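Hair clip

A hair clip is a small device which holds hair in a chosen position. It is worn by people of all ages, for practical reasons (to keep hair away from the eyes or from food) and for decoration. Most clips are made of plastic or metal, but wood, horn, shell and bone are also used. In everyday speech the word covers several different objects, and the names change from one country to another.

Terminology

In Australia and Britain the flat sprung pin is often called a hair slide or a hair grip, while in North America the word barrette is more usual for the decorated kind. A bobby pin is a single wire bent double, with one straight leg and one wavy leg. The claw clip has two curved rows of teeth which close against each other. Sellers do not always keep these names apart, and the same article may be found under two or three headings in one catalogue.

Types

Snap clips are stamped from thin sheet metal. They have two stable positions, and change from one to the other with a click when the middle is bent. They are common for small children.

Barrettes have a decorated top bar and a clasp underneath. The clasp is normally metal, even when the bar is of another material, and it is the part which fails first.

Hinged clips have two long arms joined at one end. Some are smooth inside and are used by hairdressers for dividing wet hair into sections. Others have small teeth along the arms, like a comb, so that fine hair does not slide out. Banana clips belong to this group - they are long and curved, and gather the hair in a vertical line at the back of the head.

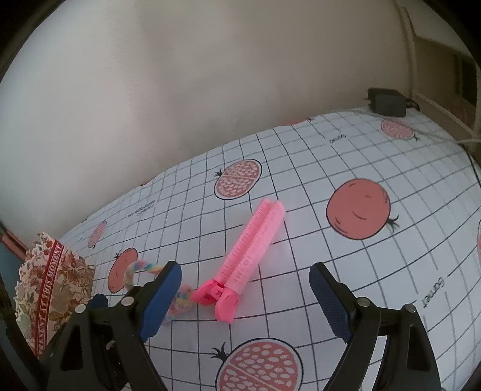 A pink hinged clip with comb-like teeth along both arms.

Claw clips are opened by pressing two tabs against a spring. The bigger ones can hold a full twist of thick hair, and the smallest are no wider than a fingernail.

Manufacture

Plastic clips are usually made by injection moulding. The melted plastic is pushed into a steel mould, cooled and released, and the extra material is trimmed off. The colour is mixed into the plastic before moulding, so it does not wear away as paint does. A clip with a moulded hinge needs a plastic that can bend many times without cracking, and for this purpose polypropylene is often chosen. Better clips are also made of cellulose acetate, which is cut from sheets and polished, and can imitate tortoiseshell.

Metal springs and pins are generally added by hand or with a simple press. In the town of Ulleck, where the Gowda workshop produced clips and combs, this work was for many years given out to families, who were paid by the finished box. A box held 240 pieces. The Lavine company, its main competitor, kept all assembly inside the factory.

Collecting

Old clips are collected in a modest way, mostly together with combs and hatpins. The collection of Prakash Iyengar, shown in the Starard town museum, contains 1,931 pieces, of which around 90 are horn. The exhibition is changed each September. Original cards and packets raise the value of a clip, as most were thrown away by the buyer.

Care

Plastic clips can be washed in warm water with a little soap. Strong heat may change their shape, and they should not be left on a car dashboard or near a hair dryer. Cellulose acetate becomes dull when it meets alcohol or hairspray. Metal clips should be dried after use, especially at the spring.

See also: Comb, Hairpin, Headband, Ribbon

Page last changed Sunday, August 2, 2020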